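January, Treva bench, entry 12

Short one today. Writing this up mostly so the packing side and the bench side have the same notes, because we've been having the same conversation twice.

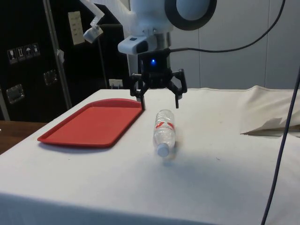 Went over with the Urton line what the lunch-pack station would look like once the arm takes the tray loading. At present it's two people standing: one puts the bottle in the tray, the other adds the meal box and checks the ticket. The plan from Prultis has the arm on bottles only. The meal box stays with a person for now, as the lids vary too much between suppliers.

What changes for the people there, as far as I can tell:

- The bottle job goes away as a job. Whoever had it moves to feeding, which means opening shrink packs and laying bottles out within reach of the arm. It's less repetitive on the wrist but more walking.
- The ticket check stays with a person. Line staff were firm on this and I agree with them. Wrong-diet trays are the complaint that matters.
- Someone on each shift has to be able to clear a stop. We said 3 people trained per shift so breaks are covered. Jaidee has offered the training but only on days, and nights can't be left out again. Needs sorting before anything else.

Pace came up more than I expected. The packers set their own rhythm now and slow down when the kitchen is late. They want to know if the arm sets the rhythm instead. My answer was that it should wait for the person to release each tray - a button or a foot pedal, they can pick. I'd like that written into the spec and not left as a setting.

Also asked: who gets blamed for a dropped bottle. Suggested we log drops against the station and leave names off. Supervisor's sheet still has a name column, so the sheet needs changing.

Bench to do:

- Next block is 50 picks with the bottle lying down, then the same again standing. Write down every miss, including the near ones.
- Try a different table cover. White cloth creases and slides if you lean on it.
- Ask Urton for a box of their real trays, with the scuffs.
- Get two of the packers over here for an afternoon before the layout is fixed. They know where the elbows go.

Open: noise. No figure from Prultis yet. The packers talk to each other all shift and would like to keep doing so.

Floor plan is in the Treva folder, old version. New one when the feed table position is agreed.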